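How to Arrange Artificial Flowers
Posted Fri 17 November by Rianne De Graaf

Good artificial flowers last for years, but they come out of the box flat and stiff. Set aside 30 minutes for your first arrangement.

Start with the stems. Most have a wire inside, so bend each one gently with your thumbs until it has a slight curve. Open the petals from the outside in and pull the leaves away from the stem.

Choose a vase half as tall as your longest stem. Hold each flower next to it before you cut. Use wire cutters - the wire will ruin kitchen scissors.

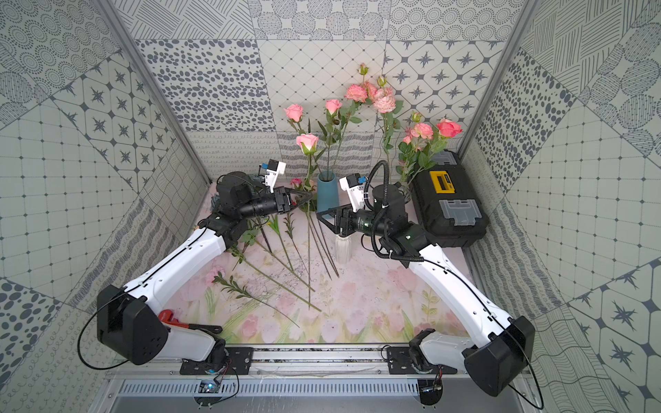
A light pink rose on a long stem, with more stems still on the mat.

Put the greenery in first and let it cross near the bottom. That makes a loose grid to hold everything else. Add the largest flowers next, in odd numbers. I use 5 in a medium vase. Fill the gaps with smaller blooms and turn the vase as you go.

If the stems slide around, push a piece of dry floral foam into the vase. Clear glass needs pebbles or sand to hide it.

Dust once a month with a hair dryer on the cool setting. Keep the arrangement out of direct sun. Mine sat in a south window until September, and the pinks faded on one side.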